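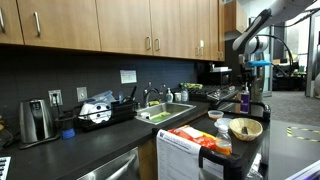 Kitchen walk-through, Udonport rental, Unit 5
Done by: Jin-sol Gil
Date: 5 September 2026

Kettle and cord — OK
Base is steady and it's parked well away from the sink, so I'm happy. Please keep it at that end of the counter! Yu-na Ryu asked if it could move closer to the stove and I said no, sorry.

Outlet on the backsplash — OK, with a note
One black cord plugged in, cover plate on. I pressed test on the breaker for this circuit and it tripped like it should. Next test is in March.

Light switch — OK

Wall tiles — OK
Dark tile hides grease really well, which is great until you run a hand over it (I did, yuck). Wipe down behind the rack next time. The paper note can stay up, but if anybody adds more, keep them off the stove side.

Dish rack — OK
Stable, utensils all in their holder. I would love it if people put the polka dot plate away once in a while, but that's me being fussy and it doesn't count against you.

Sink and faucet — needs follow-up
Ran it hot for a few minutes and checked under the basin with a flashlight. No drips, but the shutoff valve is stiff and I had to really lean on it. Work order 1411, gone to Si-woo Ha.
Sponge: wring it out and stand it up somewhere, don't leave it lying in the basin.

Bottles behind the sink — needs follow-up
Soap pump is fine. The clear bottles need labels you can read from the front, please — I don't like guessing what's in a bottle next to where people wash cups.

Stovetop — needs follow-up
Grate sits flat. Anything soft or in a bag goes somewhere else, and that includes the green and yellow thing at the back by the wall. Move it before you light a burner.

Cabinet doors and handles — OK
Tugged on every handle, nothing loose.

Score: 82. Pass, recheck on the three follow-ups.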